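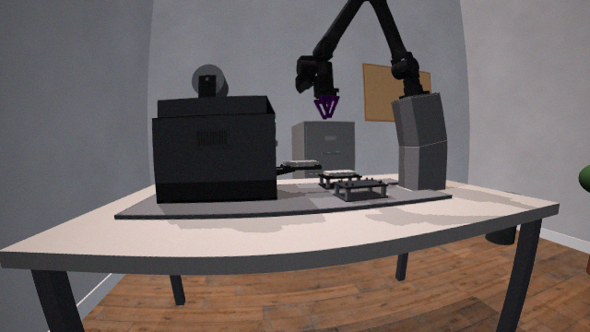
The plate handoff fault came back in July, and this time I had the logs to chase it properly. Symptom: the arm goes to collect a microplate from the reader tray, the gripper closes, and the controller stops with a force limit error. Clear the error, rerun the same move, and it often passes.

Our cell runs on Ridum, the scheduler from Stumberg, with a Galang arm driver underneath. The simulation uses the same move files as the bench, so I replayed the job there first. It went through 192 transfers without a complaint. The bench managed 119 before it stopped.

My first suspect was the taught point above the tray. I retaught it and got a nearly identical value. The second was the gripper fingers, which I swapped. No change. 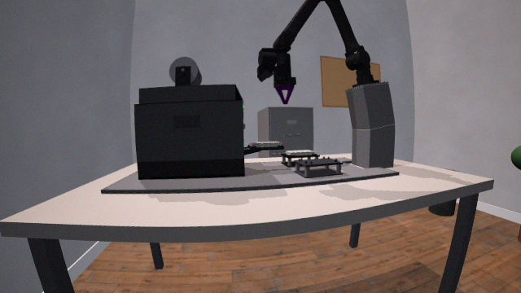

Bench Notes, no. 40

In-ho Ha asked whether the scheduler was waiting for the tray to finish extending or only for the command to be accepted. I had assumed the former. The driver returns "done" as soon as the reader acknowledges the command, and Ridum then releases the arm. The simulated reader moves its tray in a single step, so the race can't occur there.

On the bench the arm gets a head start. If the approach begins from a distant nest, the tray wins. If it begins from the nearest one, the fingers come down while the tray is still traveling and catch the rim of the plate.

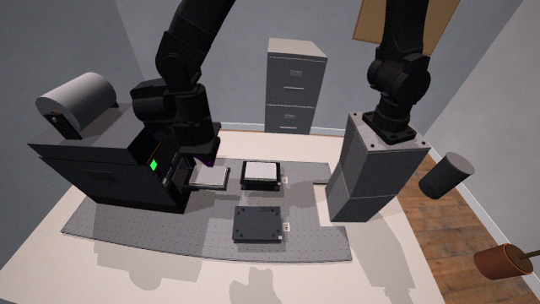 The fix is to poll the tray state and hold the arm at the safe height until it reads "open", with a timeout of 3000 ms. On timeout the job stops and the arm stays up — no automatic retry, which is what hid this fault the first time. I also gave the simulated tray a real travel time. With the old driver, the replay now fails on the first short approach.

Mernier has the patch and the log. I still need to check the tray close command, where the same early return appears in the code.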